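Can a machine do the boring bench chores yet?
Virnilcombe Makers Board > Automation

benchrat_7
Small teaching lab, over 190 tubes a week to rinse and rack. Everybody says robots are ready. Are they?

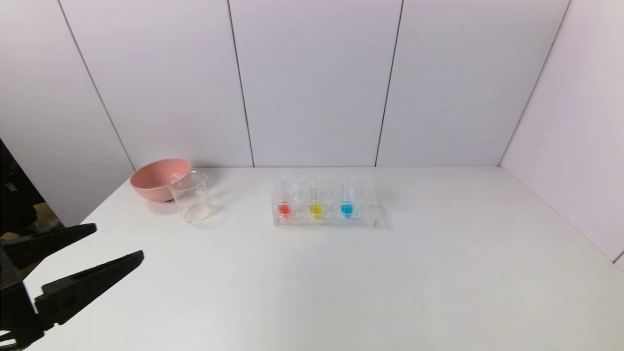 Not asking for chemistry. Just clear the table - tubes, rack, beaker, bowl, all put away. Boss wants a answer by Thursday.

dullspanner
No. Clear stuff is the killer. Glass beaker, see-through rack, white table. Depth cameras hate it. We had a Stonex arm on trial in May, went straight through where it thought the beaker wasn't.

mopandglow
Disagree. Ours does racks fine. Joso arm, 1054 picks logged, 5 drops. Same rack every time tho, bolted down.

dullspanner
Bolted down is cheating. Move it an inch and tell me how it goes

mopandglow
Half the shop floor is bolted down. Thats how it works

kettle_north
Bowl is easy. Anything can grab a rim. Pulling one tube without tipping the other two, different story. Would pay for that. Would not pay for a bowl mover.

benchrat_7
Can it rinse tho? Or just pick and place

mopandglow
Pick and place. Rinsing we still do by hand.

kettle_north
So you still need a person at the sink. Ask Matlala for a demo, make them use your own glass.

benchrat_7
Emailed them. Will post what they say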